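Chapter 7
Planning When You Can't See the Bottom of the Pile

Most planning chapters start with blocks on a table. I like blocks, I learned on blocks, and I will happily defend them over coffee. They have flat sides, they stay where you put them, and the list of things in the world at step one is the same list you have at step 307. Then you point your nice planner at a heap of laundry and it falls over before it has produced a single motion.

I wrote the first version of this chapter for a class at Ullcombe, and Raluca Grecu, who was teaching the other section, sent it back with one question in the margin: "What is an object here?" It took me most of October to answer her. The trouble is that a planner wants symbols (towel, shirt, basket) and a pile of fabric gives you patches of color. One patch might be one garment, or a sleeve and half of something else. So before we get to search, costs or any of the fun stuff, we need to talk about what the planner is allowed to believe. 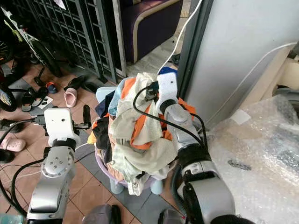
Our planner for this part of the book is called Paltico, and it keeps its beliefs in a plain table. Each row is a candidate region with a color, a rough outline, a guess at how high it sits in the stack and a score for how willing we are to grab it. There is no column for "garment." That was deliberate! If two rows move together when we pull on one, the code merges them, and if a row splits, we get a new row. You will write both of those functions in Section 7.3, and the merge is harder than it looks.

Now, where does the table come from? We have more than one view to work with, and they disagree all the time. The head view is good at layout: what is beside what, and where the clear floor is. The wrist view is good at the last few inches and terrible at everything else, partly because the fingers are always sitting in it. My first instinct was to fuse everything into one big model and plan on that. Wálter Marulanda talked me out of it. His argument was that each view should only answer the questions it is good at, and I have come around to his side. 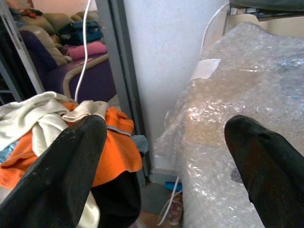

Figure 7.2. A wrist view with both fingers in it. The towel and the orange garment are near the left finger; the right fingertip is against the bubble wrap.

Look at how a bounding box would behave in that figure. Draw one around the bubble wrap and you have half the picture, highlights and all, with something tan showing through. Is the region the wrap or the thing inside it? For collision checking I want the outer surface, wrinkles included. For planning a later step I want the thing inside. Paltico stores these as two rows with a "covers" link between them, and the planner may not target the inner row until the link is cleared. It is a small rule, and it got rid of a whole family of silly plans in our logs.

Clear plastic deserves its own warning, by the way. The depth estimate on a shiny surface can jump from one reading to the next, and a planner that trusts every reading will keep changing its mind. We use a short memory: a row has to survive 14 updates before it counts as stable. Try it with 2 and watch the thing dither. (Please do try it. It's Exercise 7.4, and the plots are very entertaining.)

Containers bring the same puzzle back in a new form. A case with compartments is a set of places, and each place can be free, filled or unknown. Unknown is the one students forget – an arm is in the way, or a cloth is lying across the opening, and the code quietly writes "free."

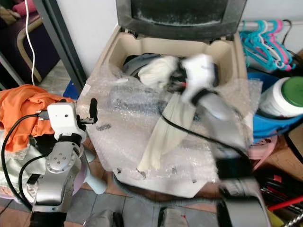
Figure 7.3. The right arm reaching into an open case. The blurred gripper hides part of the contents, so those compartments stay marked unknown.

Motion blur is a second reason to leave a row alone. In the Bornow notes you'll find a simple test: if the arm's own speed is above a threshold, freeze every row its outline overlaps and update only the rest. It costs almost nothing, and I would put it in before any clever filter.

Grasp choice is where all this bookkeeping starts to pay. Given a table of regions, the planner picks a row, a point on that row and an approach direction. Kulkarni scoring, which we build in Section 7.5, likes points that are high in the stack, far from the rim of the container and free of anything lying across them. Take the pile here: the gripper has a wad of fabric at the top, beside the crumpled white towel, which suits the first two terms nicely. But a black cable runs diagonally across the front of the heap, and the third term should push us away from the pale green cloth hanging down there, however tempting those long folds look.
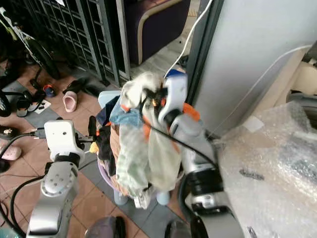
Costs are the last piece, and I've kept them simple on purpose. Moving an arm costs time, a failed grasp costs more time, and looking again costs a little. Once looking has a price, the planner can weigh it against acting on a shaky guess, and you start to get plans with a glance in the middle. A glance makes sense when a region is half hidden, the way the small orange strap and the yellow patch are in the last picture, peeking out between layers with no hint of how much cloth is attached to either. A grab there might bring up one thing or four. Paltico gives rows like those a wide spread on the outcome and usually leaves them until something above them has moved.

The practice log that comes with this chapter has 1,252 table updates in it, stored as plain text so you can read it with whatever you like. Skim it before you write any code. Pick one region, follow it down the file by hand, and mark every place where you would have merged or split it. Bring your marks to Section 7.1, where we define the region table properly and write the functions that load it.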